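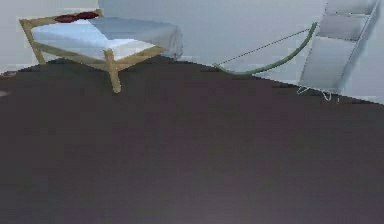 Fig. 2. Dark floor, pale grey wall.

Handout: setting out floor tiles
Tutor: Encarnación Ortuño

Find the midpoint of each wall and snap two chalk lines at right angles. Dry-lay one row along each line before mixing any adhesive. If the end cut is under half a tile, move the line by half a tile and lay the row again.

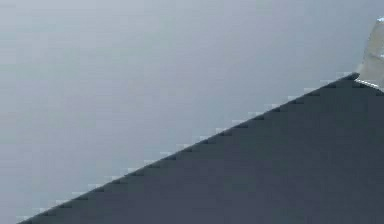 Joints

Rectified edges allow a 2 mm joint – pressed edges need more. Keep the perimeter gap open under the skirting.
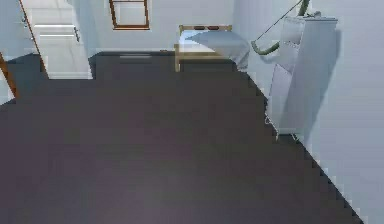

Do not fill it with grout. Stop the adhesive short of it as well, and clear any droppings before they set.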